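Grotstead Community Board > House and Home > Storage

Thread: Metal bins or plastic tubs for a damp garage?

pemberlane
We moved to Grotstead in December and the garage is damp along the back wall. I lost a box of curtains to mildew. I want to replace the cardboard with something that lasts. Is metal worth the extra over plastic?

tidyshed96
Plastic with a clip lid, every time. I have Sidora ones and they've been fine. Metal sweats when the weather turns and you end up with rust marks on everything.

oldmarl
Disagree. Mine are galvanised, from Barbieri, and there isn't a spot of rust on them. Plastic lids go brittle in the cold and mice chew the corners. Keep metal off the floor on battens and leave a gap behind for air.

tidyshed96
An open metal bin does nothing for curtains though. You need a lid for fabric.

oldmarl
Agreed on fabric. I was talking about tools, hose fittings, plant pots and so on. Two sorts of bin for two sorts of stuff.

quillfeather
Has anyone tried the Flarnico racking? I was quoted £337 for a full wall, which seems steep.

pemberlane
That's more than I want to spend. I've got three shelves already and they're solid enough.

oldmarl
Don't buy racking then. Sort the gutter above that wall first, or you'll be back here next winter whatever you buy.

tidyshed96
On that we agree.

quillfeather
For tools I'd go for a plain grey rectangular one with an open top. Easy to see what you've got. 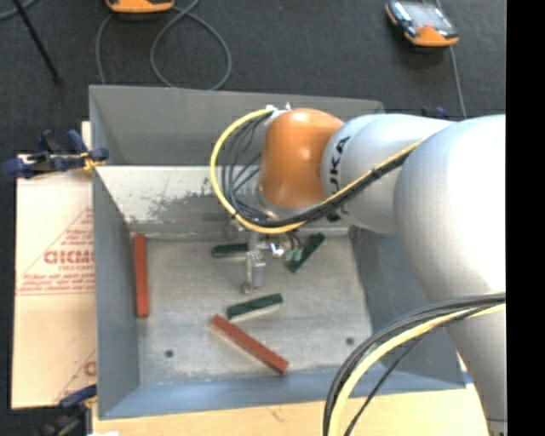 Reply 11

pemberlane
Thanks all. I checked the gutter and the joint is leaking, so that comes first. Then lidded tubs for the fabric and a metal bin for the garden things. Does it matter which shelf the heavy one goes on?

oldmarl
Bottom shelf. And put the tubs at the dry end.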